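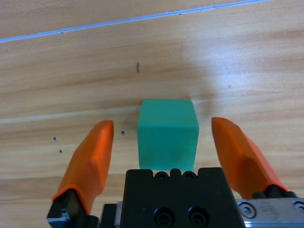 Figure 3. Wooden tabletop with a pale seam and overhead glare.

4.2 Staying on after the season: what the club players told us

We turn now to the question that brought most of our players to the interviews in the first place, which was why some people come back to a community softball club year after year while others drift off after a single summer. The Grestum league had 1291 registered players when we began in September, and we were lucky enough to sit down with 30 of them, most for a good deal longer than the hour we had asked for (one catcher kept us happily talking until the lights went off at the diamond).

Winning came up less often than we had expected. Players from Plivetitz, who had lost nearly every game that year, spoke of their club with just as much fondness as those from Hoshino, who had taken the title. What they wanted to tell us about was the drive to away games, the colour of the old jerseys, and whoever had first shown them how to hold a bat without making them feel silly. Ten of the players named a particular coach or older teammate before we had even reached that part of the interview guide, and we have kept their wording as close as we could to how it was spoken.

"I was hopeless at shortstop and she put me there again the next week," one Hoshino player said of her first coach. "I suppose I thought, well, I'd better turn up then."

Those who had left were harder to reach, and we are grateful to Wakana Ebihara for her patience in tracking down former members through old team lists. Their reasons were mostly ordinary ones: shift work, a new baby, a sore shoulder, practice moved to the far side of town. Several said they would have stayed if there had been a less serious team to move down to, a point also made by Skov and Kalinowski in their earlier work on the Fivutside clubs, although their players were younger than ours and travelled shorter distances to practise.

We would be cautious about reading too much into the travel finding on its own. Players who lived farthest from the diamond were also, by and large, the newest to the league, and our interviews can't pull the two apart. Section 4.3 takes this up again using the attendance sheets.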